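Parking contract review leaves Cundden drivers with the bill, says campaign group

Drivers' group Cideck has questioned claims by Cundden council that handing its car park enforcement to a private firm, Trajkovski, would pay for itself.

The five-year deal was sold to residents as costing them nothing. Cideck has read the council's review, published in August, and can't find the page where that is shown to be true.

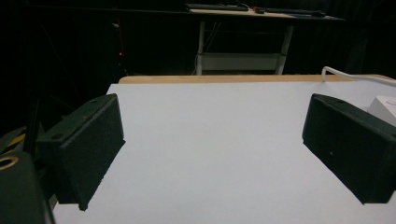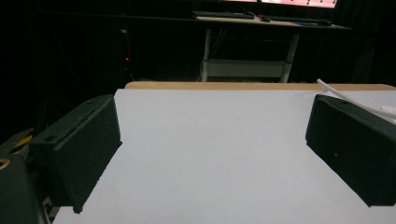
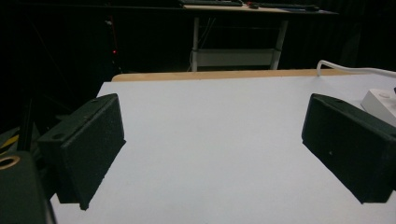 The saving only appears if every penalty notice is paid in full, a Cideck spokesperson said, and anyone who has ever contested a parking ticket knows how likely that is. The spokesperson added that the council had been asked twice for its figures on cancelled notices and had sent a leaflet on how to pay.

Trajkovski now patrols seven car parks in the town. Four of them were free after 6pm before the contract began. The review describes the change to evening charges as "popular with users" but doesn't say which users were asked, or when.

It also promises that money left over will go on road repairs. Cideck notes that the same promise was made when charges last went up, and that Braresov Road is still waiting for its new surface.

The council says the contract has cut the time cars spend in short-stay bays. That may be so. The review gives no earlier measurement to compare it with, and two of the car parks had no short-stay bays until the firm moved in.

Cideck is calling for the full contract to be published, including what the firm is paid for each notice it issues, and for evening charges to be dropped until that has been done.

ENDS

Notes to editors

Cideck represents drivers in Cundden and the villages nearby. It takes no money from parking firms.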